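Chapter 3
Teaching by Demonstration

Learning goals
After studying this chapter, the reader should be able to distinguish kinesthetic teaching, teleoperation, and demonstration with hand-held tools; describe what each method records; and plan a small collection session for a task done with two hands.

3.1 Why Show a Task?

A program that tells a robot arm how to fold a dish towel is hard to write. The person writing it must put into numbers a great many things that the hands do without thought: where to pinch the cloth, how firmly to pull, when to let go. Teaching by demonstration starts from the other end. A person performs the task, the motion is recorded, and a control policy is fitted to the record.

The oldest form is kinesthetic teaching, in which the teacher takes hold of the arm and moves it through the task. The joint angles are read directly from the arm, so the recorded motion is one the arm can reach. The method becomes tiring with heavy arms, and it is awkward when two arms must work together.

In teleoperation the teacher stands apart from the robot and drives it with a joystick, a headset, or a smaller copy of the arm. The teacher's view may be limited to a screen, and most systems return little or no sense of touch. Delay matters a great deal. In the Drustia exercises at the end of this chapter, students drive the same arm first without added delay and then with a delay of 400 milliseconds, and compare the two sets of records.

A third method leaves the robot out of the session. The teacher holds a gripper in each hand and does the work at an ordinary table or shelf. Cameras and printed markers may be used to recover the path of each tool through the room. The fingers of the tool should match those of the robot that will later repeat the task, or the contact between finger and object will differ.

3.2 The Demonstrator at Work
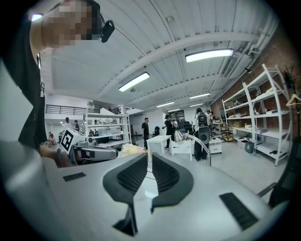 Räsänen objects that such sessions are too often judged by volume alone, and that a teacher who hurries will pass the hurry on to the robot. The Prakance collection, used throughout Part Two, supports a more careful reading. It holds 2358 demonstrations, of which 880 were kept after review. Records were set aside when tracking was lost, when an object was dropped, or when the teacher paused for instructions in the middle of a task.

Two terms are needed before going further. An episode is one complete performance of a task, from the starting pose to the release of the last object. A session is a series of episodes recorded by one teacher without a change of equipment. Calibration is carried out once per session and checked again at its close. Section 3.3 sets out the procedure for the Plulto gripper pair, beginning with the opening width of the fingers.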